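Gelow Home Notes
Kitchen, cupboard and workbench tips from Magdolna Virág
28 October 2020

Can a machine do it yet? Small chores, sorted by how soon you might be let off them

A reader, Ngọc Hồ, wrote in August to ask whether she should hold off buying a new set of hooks and racks for her kitchen, on the grounds that a robot would be putting everything away for her before long and might want them arranged differently. I have been turning her letter over ever since, mostly while drying up, and I've ended up with rather more to say than will fit on a postcard — so do put the kettle on.

The short answer is buy the hooks, Ngọc. The longer answer is that some chores have been handed over for years (the washing machine is a marvel and I won't hear a word against it), and the ones still left to us are nearly all about picking things up and putting them down somewhere particular. Hanging a mug on a peg is a lovely one to think about. You find the handle, turn it the right way round, slip it over the end and let go, and all the while you are probably talking to somebody about supper.
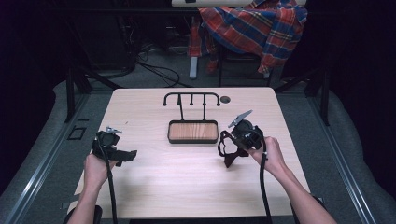

A little rack with four pegs, and a gripper in each hand.

If you want to feel for yourself what a machine is up against, try this at home. Take two pairs of kitchen tongs, the sort with flat ends, and hang up your mugs using only those. I managed the first on my fourth go. You lose all the small news your fingertips send you, the slight give when the handle meets the peg, and you find yourself craning your neck to look. Use old mugs, please, and lay a folded tea towel underneath.

Now for the tips, which I hope will help whoever is doing the hanging.

Racks and pegs
Leave a good gap between one mug and the next. A crowded rack is where handles get chipped, and a machine would find it every bit as awkward as a sleepy person does. A rack with a heavy base is worth the extra. If yours wanders, stick a bit of rubber matting underneath and it will stay put for years.

Clear worktops
Everything is easier on a bare surface. Andor Mészáros, who used to run the packing bench at Deák, told me they gave it 500 parcels on a quiet day, and the rule was that nothing lived on the bench that wasn't being packed. They tried a sorting arm there for a while. It did very well with square boxes all facing the same way and very badly with anything in a soft bag, so the soft bags went back to Rozália Csonka and her team, who could do them with their eyes shut. 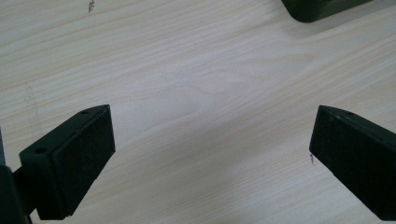 I think of those soft bags whenever I do the laundry. A box keeps its shape while you fetch it. A pillowcase is a different pillowcase every time you touch it, and inside out half the time as well! Folding is the chore I'd most like to give away, and I suspect it's the one I shall be keeping longest. Until then, fold on a table at hip height, smooth from the middle outwards, and do all of one kind together before you start on the next.

Pale tables and marks
A pale wood-effect top shows every scuff. Warm water with a drop of washing-up liquid, then a dry cloth along the grain, will see to most of them. For a stubborn grey rub mark, try a paste of bicarbonate of soda on a damp cloth, going very gently, and test it first in a corner you don't mind about. Keep scouring pads well away.

What to hand over now
Floors, if yours are mostly flat and you don't mind picking up the socks first. Dishes, once somebody has loaded them. Grass, if the lawn is a sensible shape. What I'd keep for yourself at present is anything with a handle, a lid or a hem, and anything that belonged to your grandmother.

Tươi Huỳnh asks whether limescale on a kettle spout can be shifted without taking the kettle apart. It can, with citric acid and a bit of patience, and I'll go through it properly next time.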